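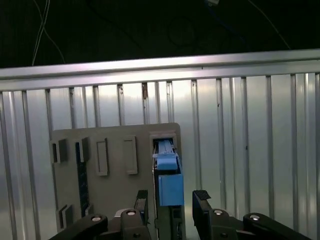

What do we look at first when a connector cell starts missing its sockets?
Start with the board and its mounting, then the fingers, and leave the taught points alone until both of those have been checked.

Robot Cell Care, Unit 4: Looking after the Hultska plug-in cell
Notes by Stuart Penrose, with corrections from Thongchai Jitpraphai

Welcome back, everyone! I know last week's wiring unit was a long haul, so I've kept tonight's reading fairly gentle (well, gentle for me, and you've all heard me talk by now). We'll be working on the Hultska cell, the one with the upright test board and the two-finger gripper, and by the end of the session each pair should have taken it through a full check and brought it back to its home position.

Before you go near it, lock out the cell and hang your own tag. Please don't share tags, even with your bench partner, however well you get along.

The board. Put a hand on either side and try to rock it, gently. If it moves at all, snug up the mount and write that in the log before you do anything else. Have a good look into the port housing with a flashlight too, and clear any grit with the soft brush. No screwdrivers in there, please!

The fingers. Wipe both pads with a lint-free cloth and look for shiny patches or a rounded edge. Then go over the pivot bolts on the linkage, feeling for play at each one as you work the fingers by hand. A loose pivot will have you chasing a position error all evening, and I speak from bitter experience here, having lost most of a November to one.

The cables. Follow each run overhead with your eyes first, then by hand, and make sure there's slack at both ends of the arm's travel.

Re-teaching. Use program 2351 at 15 per cent speed, with one of you on the enable switch the whole time. Bring the fingers up either side of the plug body, stop, and check the gap on both sides before you close. Save under a new name, never over the old one.

Check sheets are due 26th July, in the Godoy binder by the door.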